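Workshop tips: looking after a car battery over a lay-up

A car left standing for more than three weeks will lose charge through the alarm, the clock and the central locking receiver. On a small hatchback such as the Loletti 516 the drain is modest, but a battery that is already several years old may not start the engine at the end of it.

Before disconnecting anything, find the radio code and write it down. Lower one window slightly if the doors have frameless glass. Switch off the ignition, remove the key and wait for the control units to go to sleep.

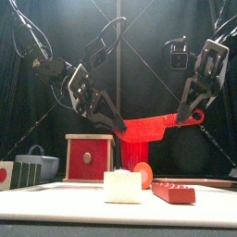 Take the negative lead off first, then the positive. Most clamps use a 10 mm nut, though older Brabec saloons have a square-headed bolt that rounds off easily. Tuck the negative lead well away from the post and cover it with a dry rag.

Cleaning the terminals

White or green deposits should be brushed off with warm water and a spoonful of bicarbonate of soda. Keep the solution out of the cell vents. Rinse with clean water, dry thoroughly and smear a thin film of petroleum jelly over the clamp after it has been tightened. Jelly between the post and the clamp is of no use. Wear gloves and eye protection throughout.

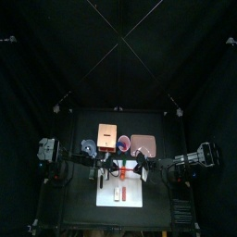

Reading time: 3 minutes

Charging

Use a charger with a setting that matches the battery type. AGM and EFB batteries are marked on the label. An old unregulated charger should not be used on either. Connect the charger leads before switching on at the wall, and switch off at the wall before removing them. Ventilate the garage, as charging gives off hydrogen.

The Ovetti has its battery under the boot floor, with remote posts beneath the bonnet. Charge from the remote posts and leave the boot open, as the lock is electric and has no key barrel.

A maintenance charger can stay connected all winter. Without one, charge every 8 weeks and check the resting voltage a few hours afterwards. A reading under 12.4 V means another charge is due.

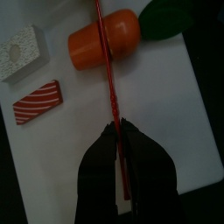 Flat white work surface, dark at the edges.

Refitting

Positive lead first, negative last. Tighten the hold-down clamp until the battery cannot be rocked by hand. Refit the vent tube if there is one; it is often left dangling behind the tray.

Reset the clock, enter the radio code and run each window fully up and down to restore the one-touch function. On Inero models with stop-start the system may remain inactive for the first 7 journeys.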